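July 19, 2026

Slow start. Woke up to rain on the carport and decided before I'd even put my feet on the floor that I was not going to the market at Likisham, no matter how good the leeks are supposed to be this month. So of course I did the kitchen instead, which I've been dodging since March.

I started with the pot drawer. You know it's bad when you have to rattle it to get it open and something at the back goes clunk. Everything came out onto the bench and the floor and I sat in the middle of it in my dressing gown with a cup of tea going cold beside me, feeling like I was running a very sad garage sale. Two lids that fit nothing. The milk saucepan with the wobbly handle (keeping it, don't care, it does the best porridge). The electric egg thing from Drutel, used once, still with the little measuring cup tucked inside. That can go to the op shop and make somebody else feel guilty.

The cake tins took ages. I had to line them all up by size and then I got distracted by the fluted one and started thinking about lemon cake, and then I was looking for lemons, and then I was wiping out the fruit bowl. This is how I clean. It all gets done eventually, just in an order no sane person would pick!

By eleven I'd got to strainers and that was a bit of a reckoning. I had the old metal colander, the one with the foot that came off in the sink at Christmas, and I've been propping it on a mug ever since like that's a normal way to live. Drained a whole pot of spaghetti down the plughole in May because of that mug. I had a proper little cry about it at the time, I was so hungry. So out it went, straight into the recycling before I could get sentimental, and the mint green one has officially been promoted. I bought it at Kinnunen the week I had the voucher, mostly for the colour, and then it sat on top of the fridge holding onions. Poor thing. It's big, too, a good wide bowl, and I'd forgotten how much I like the rows of little slots curving round the inside. Much nicer than round holes, and rice doesn't seem to sneak out of it so easily.

Gave it a good scrub with the bottle brush and got the onion skin out of the slots with a toothpick, which was far more satisfying than it should be. Then I had to find somewhere for it to live. It won't go in the drawer, I tried it on its side and upside down and with the salad bowl inside it. For now it's going on the open shelf and I'm going to pretend that's decorating. 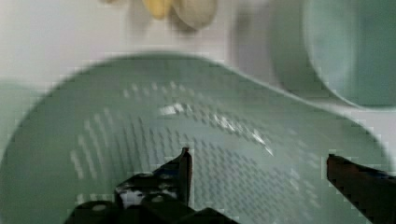 My sister rang in the middle of all this and, when I told her about the great colander handover, said plastic was fine for pasta and washing spinach but I'd regret it the first time I rested it on a hot element, and had I thought about enamel, and hers had lasted through two kitchens and a flood. She may have a point about the element. I told her I'd hang on to the green one until I ruin it, and she said that would be Thursday. Rude. Then we talked about her knee for ages and I got the whole spice rack wiped down with the phone jammed under my chin, so that was handy.

Spices: threw out the turmeric, the other turmeric, and a jar with no label that smelled like pencil shavings. Kept the smoked paprika even though it's gone a bit brown.

Didn't touch under the sink. I opened the door, had a look, and shut it again.

Lunch was toast. Tea was the first proper use of the green colander, shells with peas and the end of the feta, and not one shell went down the sink. Ate it in front of the second half of that Prellurgate thing everyone at work goes on about and I still can't tell the two brothers apart.

Need for tomorrow: dish soap, lemons, shelf liner, and ring the dentist before 9 or I'll never get through. Bag for the op shop is by the front door. If it's still there next Sunday I'm allowed to be cross with myself.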